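Filed under: Home & Habits / Small Rooms

Szu-yu Tang folds everything on the bed. Always has. No table big enough in her place in Prastivcombe, and the floor, she says, is for shoes.

"The bed is the best surface in any apartment," she told me, before I'd even got my notebook out. "It's flat, it's soft, it's at the right height if you sit on the edge. And you can't go to sleep until you finish. So you finish."

She runs the Vellesix workshop — six people at a time, evenings, mostly renters — on keeping clothes in order when there's barely a closet. Before that she did 24 months at the Szulc laundry on the hill, where she got through 200 shirts on a bad shift. She doesn't miss it. She does still fold like somebody's waiting.

T-shirts first, I wanted to know. Why does everyone get them wrong?

"They start before it's flat," she said. "You get the shirt out of the basket and it's a ball, and people start folding the ball." Her version: find the collar, lift it up, let the body drop and hang for a second. Then down on the bed, front up, and pull out the corners. "The collar tells you where everything else is. If you pick it up by the hem you're just guessing."

And prints? She's picky about prints. Big graphics stiffen up, she says, and a crease straight across the middle stays there for months. She folds the sides in behind and keeps the picture on the outside where she can see it. "Then I know which shirt it is. I have a lot of white shirts."
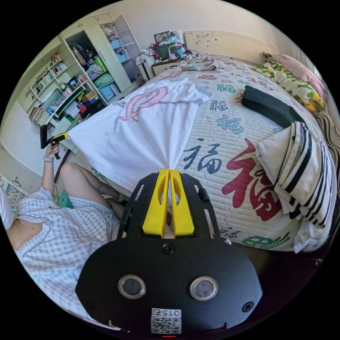
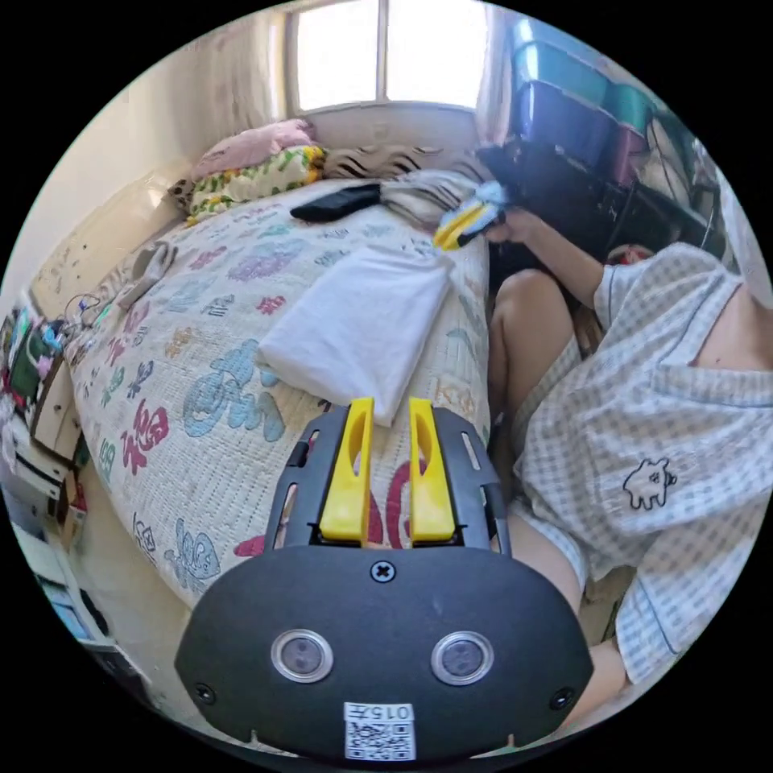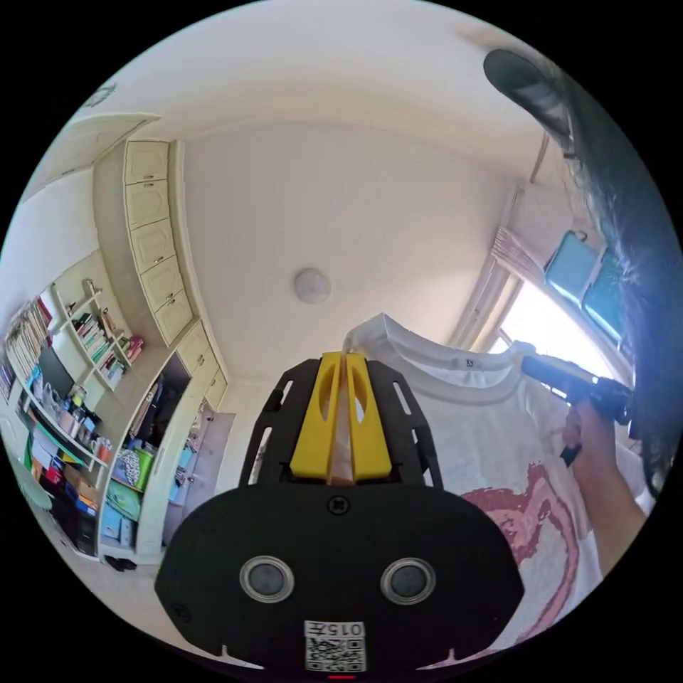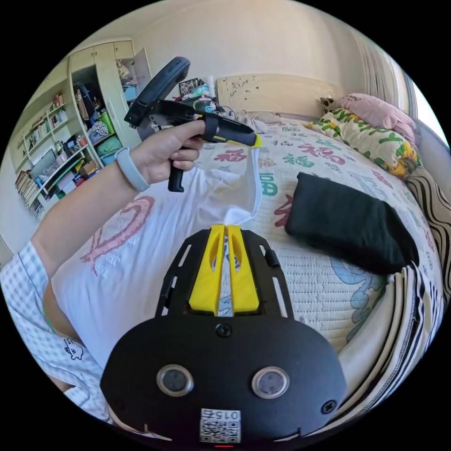 White T-shirt in the first, third and fourth photos; the folded towel is in the second.

Towels get less sympathy. In thirds, then in half, done. "A towel doesn't care. Do the towels when you're tired."

We talked bedding for a while. She likes a quilted spread, the busier the better, and hers has 福 all over it in different colors — the character for good fortune. Practical too, apparently. "White shirt on a white sheet, you lose the edges. On this I can see exactly where the sleeve is." She wouldn't swap it for anything plain. Her mother has offered, twice.

What about pillows, I asked, do they come off? No. Shoved up toward the head and left there. None of them match and she has no plans to fix that. "A set is what you buy when you're 29 and just moved in. Then one gets a stain and you've got a different set."

She had to take a call at this point, somebody from Clastevlow about shelf brackets, so my notes get a bit thin. When she came back she wanted to talk about light. Fold near the window, in the daytime if you can. You spot the stain you missed, the seam that's going. She keeps a separate pile for those and admits the pile is from October.

Does she ever just not bother? Long pause.

"Socks," she said. "I don't fold socks. They go in a drawer and whatever happens in their happens."

The next Vellesix evening is full, but theres a waiting list. Bring your own shirts.

41 shares | 3 comments

marnie_k
Folding on the bed ruined my back until I started sitting down for it. Agree on the collar thing though

dpoole
what does she do with hoodies?? mine take up the entire drawer

Late Shift Lou
I also have an October pile. Didnt know it had a name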